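Studio News | Acoustics & Audio Engineering

Flovbridge live room reopens with lower noise floor after ventilation rebuild

By Noemi Pellegrini
March

The larger of the two live rooms at Flovbridge has returned to service after a rebuild of its ventilation and a partial re-treatment of the rear wall. The room had been closed to bookings for most of the winter. Control room A, which shares a wall with it, stayed open throughout, although drum sessions were moved to the smaller room.

The fault was a familiar one in converted buildings. Supply air reached the live room through a single straight duct with a short lined section, and the fan was fixed directly to the roof joists. Low-frequency noise from the fan entered the room by two routes: along the duct, and through the structure into the ceiling. Engineers working with ribbon microphones at high gain had been switching the air off between takes, and the room then warmed up enough to affect tuning.

The new layout was drawn up by Ellesetti, the acoustic contractor. The fan now stands on spring mounts on a separate steel frame outside the isolated shell. The duct has been widened to bring the air speed down, and it turns through 3 lined bends before it reaches the room. Flexible connectors have been fitted on both sides of the wall so that the duct no longer bridges the inner and outer leaves. The grilles are larger than before and have no dampers, as the old ones whistled at the higher fan setting.

Rokeya Talukder, who runs the technical side of the studio, said the structural path had been the harder of the two to find. "We lined the duct first and gained very little," she said. "Once the fan came off the joists, the hum went with it. The duct work then started to show in the readings."

The floor area of the live room is unchanged at 101 square metres. Some 138 panels were taken down from the rear wall and ceiling, and most have gone back up after new fabric was fitted. The rear wall now has a deeper absorber behind the fabric, with an air gap, aimed at a build-up in the low end that was most obvious with double bass and floor toms. The side walls keep their timber slats. Decay time in the middle of the range is said to be close to what it was, at the request of regular clients who liked the room for strings.

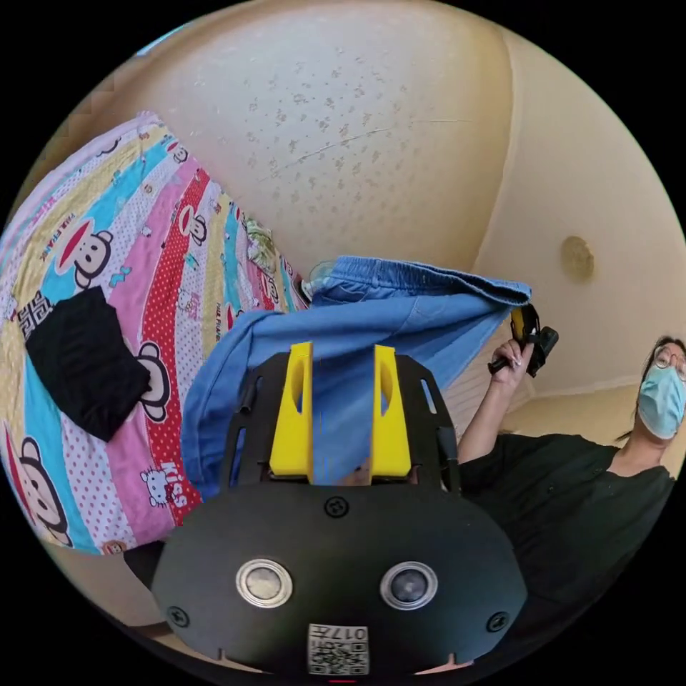 Bookings and access

The live room can be booked by the half day or full day. Rates have not changed. Sessions held over from the closure are being placed first, and the remaining dates will then be released through the usual booking page. Loading is still by the side door, and large instruments should be brought in before the inner doors are set for recording.

Tie lines between the live room and control room A have been re-terminated and relabelled – engineers with saved patch sheets should check them against the new list at the desk. The headphone system, supplied by Fotport, is as before.

Ellesetti's next studio job is a pair of voice rooms in Abu Hammour, where work on the floating floors is due to begin shortly.

Filed under: Studios, Noise control, Refurbishment

Contact the news desk | Copyright, all rights reserved | Back to top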